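Stopping two arms from arguing over the same bit of table

Grenitz tutorials, part 4: shared workspace locks

If you have followed parts 1 to 3 you now have two arms that each plan perfectly well, provided the other one is switched off. Switch both on and you get two planners with excellent manners and no idea that anyone else lives in the house. Each one checks its path against the table and against itself, finds everything in order, and sets off.

You could plan for both arms as one big machine. Wilson Llanos did that for the Strobel cell and it works nicely, if you enjoy watching a progress bar. We are going to do something cheaper: cut the table into zones, and make each arm ask before it enters one.

Before you start

You need Grenitz with the zone server built in (it is off by default, for historical reasons, the history being that I wrote it badly the first time). Both arms should already be calibrated to the same table origin. If they disagree about where the table is, go back to part 2. Locks will not save you.

Step 1. Draw the zones

Open zones.conf and define three strips across the table: left, middle and right. Give the middle one more width than feels polite. A typical entry looks like this:

zone middle
 owner none
 timeout_ms 575
 policy wait

The timeout is how long an arm waits for a zone before it gives up and replans. I use 575 because it was the number in the file when things began to work, and I have been afraid of it ever since.

Step 2. Lock the whole arm, not the gripper

Most first attempts go wrong at this step, mine included. The obvious test is "which zone is the gripper in?" The gripper may well be sitting innocently in the left strip while the forearm lies across everything else like a cat on a keyboard. Ask for every zone touched by any link along the path:

zones = swept_zones(arm, path, pad=22)
lock = server.request(arm.name, zones)

The pad is in millimetres and covers the cables, which are not in the model and do as they please. Jelle Dekker runs his at 21. We have discussed this at length and neither of us has learned anything.

Step 3. Ask for everything at once

Never let an arm hold one zone while it waits for another. Left arm holds left and wants middle, right arm holds middle and wants left, and there they stay until somebody goes home. The server grants the full set or nothing. If you find yourself calling request() twice in one move, merge the calls.

Step 4. Let go in the right order

Release a zone when the last link has left it, plus the pad. Releasing when the move command returns is too early, as the command returns when the controller has accepted the goal and is feeling optimistic. Use the measured joint positions:

server.release_when_clear(lock, arm.state)

Step 5. Try the awkward pose

Send the right arm on a long low reach over to the left of centre, and leave the left arm with its gripper out over the table. Put a tray or two in the way so the planner has something to think about. 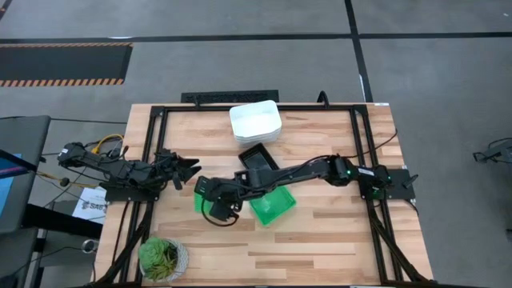 Page last changed: Sep 6, 2018

With the right arm stretched out over the green tray like that, the server should report it as the owner of both right and middle, and very probably left as well. Run:

grenitz zones --watch

If it claims only the zone under the gripper, you skipped step 2. The left arm's next request should come back as "waiting", then "replan" when the timeout runs out. What it must never say is "granted".

Step 6. Leave it running

Start the random goal script and let it run a decent while. My last soak test got through 981 moves before I needed the table back. Look in the log for any zone with two owners, which is a bug, and for an arm that keeps replanning and never moves, which is a middle zone that is too wide. Narrow it a little and start again.

Known problems

The watch display shows the zones mirrored if your table origin is at the far side. The locks themselves are fine.

Restarting the server forgets all locks. Stop both arms first. There is a patch for this in the Clostdale branch, where it has been nearly finished for quite some time.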